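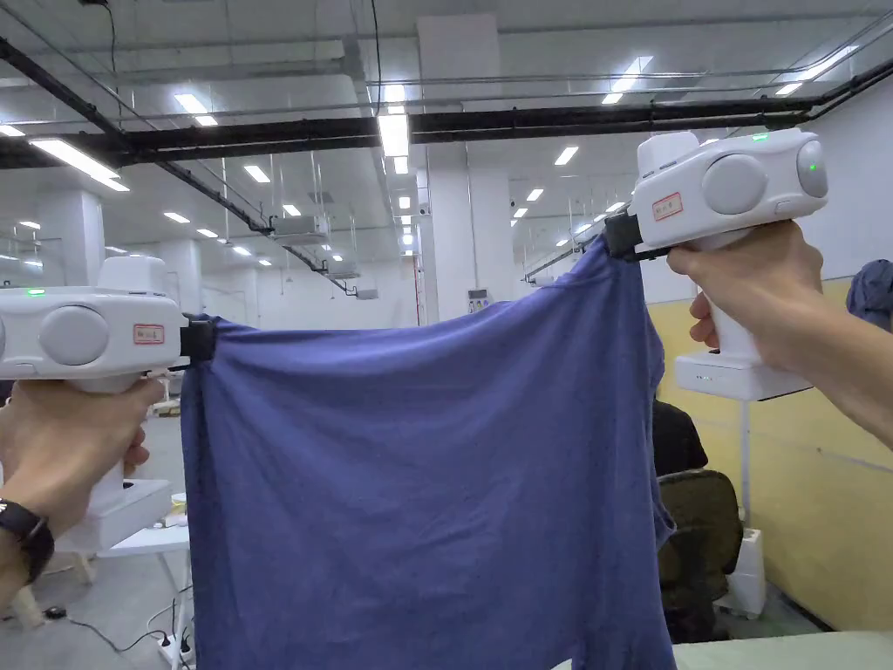
Zernness: fichas de doblado de ropa
Versión de junio
Imprimir | Enviar por correo electrónico

## Qué contiene

300 fichas breves sobre cómo se dobla una prenda: postura inicial, número de pliegues, resultado. De ellas, 95 tratan de camisetas y prendas parecidas. El resto es un cajón de sastre que yo no usaría para comparar nada.

## Métodos

Se recogen dos, Braltar (en tercios, con las mangas hacia dentro) y Vernano (por la mitad y enrollado). Los partidarios de Vernano dicen que ahorra sitio en el cajón. Puede ser. En las fichas no he encontrado nada que lo demuestre, y las prendas enrolladas se miden a ojo.

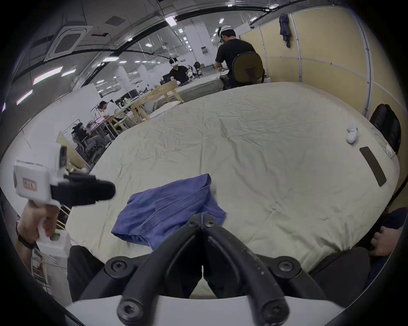 ## La superficie

Casi todas las guías piden una mesa lisa y despejada, y sospecho que pocas casas la tienen. Un mantel claro y muy arrugado, con una prenda azul ya doblada encima y un cable blanco junto al borde, se acerca más a lo que hay que suponer al leer estas fichas. Si el paño de debajo tiene pliegues, los bordes de la prenda se juzgan peor. El campo `superficie` solo admite "lisa" u "otra", y me parece pobre.

## Campos dudosos

- `calidad`: nota de 0 a 100. El umbral de "bien doblada" es 70; no consta quién lo fijó.
- `tejido`: falta en 86 fichas.
- `metodo`: las marcadas "Ryu" son Braltar con otro nombre. Conviene unirlas antes de contar.

## Uso

Sirve para redactar instrucciones o revisar vocabulario. Para decidir qué método es mejor, no.

Imprimir esta página
Enviar por correo electrónico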